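Ketport Pouch Packing, README

Clips of small goods going into and out of soft fabric bags on a white tabletop. Updated 15th August.

The pouch has a lemon print on pale aqua, cream trim at the opening and brown cursive lettering. Thin fabric folds over itself easily, so the opening is labeled in every clip where it shows.

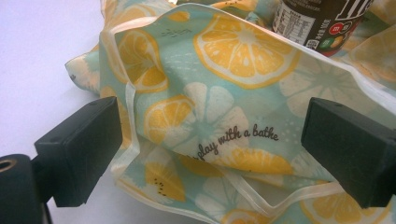
One note on the Jetside tracker asked for a label on the lettering too, as it helps tell front from back. Added in version 2.

Other items: a small red can and a shallow white tray. The can is labeled "can" only — contents are not recorded. 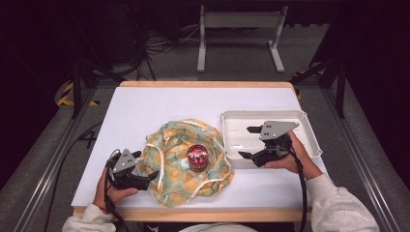
Tray position is stored per clip, 100 clips to a folder, 6 folders. Folder names start with flilard_.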